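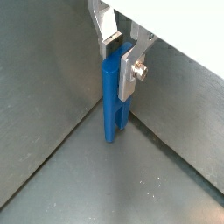

Well, we did it! The petition to keep the respite beds at Bovwood closed last night with 856 names on it, and I'm still grinning (and a bit hoarse). Menaka Rathnayake stood outside the mart until dark with a clipboard and got 30 of them herself, mostly from farmers who'd come in to sell calves and stayed to talk about their mothers.
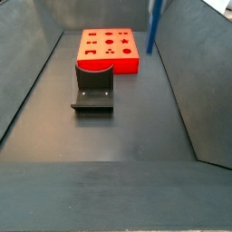 Next up is the council meeting in November. We get two speakers, and Hauwa Babalola has already said yes to being one – she's brilliant on carers' leave! There are 25 seats in the public gallery, so do come early if you can. Lifts from Kerr leave at half six.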